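Ultinero plant Greifer-Beschaffung für Erfassungsraum

2023-06-28. Ultinero hat die Bedarfsplanung für handgeführte Greifer abgeschlossen. Vorgesehen sind 40 Geräte in 3 Losen, dazu Ersatzfinger und Markerwürfel. Der Rahmen für Verbrauchsteile liegt bei 600 Euro je Los. Grundlage ist der Betrieb im Erfassungsraum, in dem beidhändig mit Textilien gearbeitet wird.

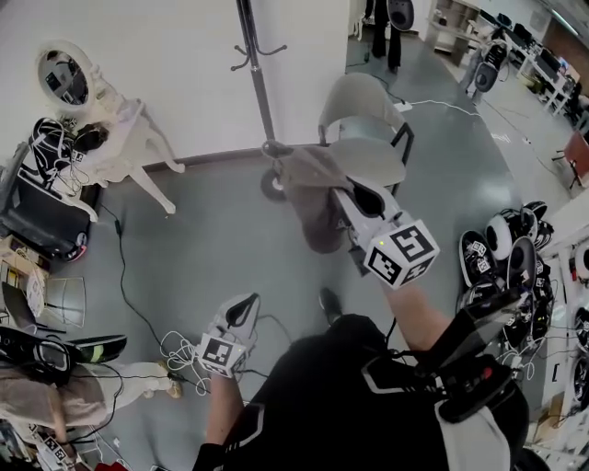 Sachdeva wendet ein, der Ansatz für Verbrauchsteile sei zu knapp; Kabel und Halterungen müssten als eigene Position geführt werden, sonst fehle das Geld im zweiten Los. Ultinero will den Posten vor der Vergabe prüfen.

Ein Angebot von Dullex liegt seit Mai vor. Der Stückpreis beträgt 363 Euro ohne Marker.
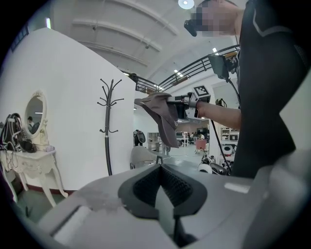 Die Abnahme der Lose erfolgt nach dem Prüfplan Bedudska. Er legt Schließkraft, Spiel und Fingerverschleiß als Kriterien fest. Als Prüfobjekte dienen weiche Teile wie die Stoffkappe, die im Greifer nach unten durchhängt. Bei den Fingern aus schwarzem Gummi wird zusätzlich das feine Profil der Innenflächen kontrolliert. Geräte mit Mängeln gehen auf Kosten des Lieferanten zurück.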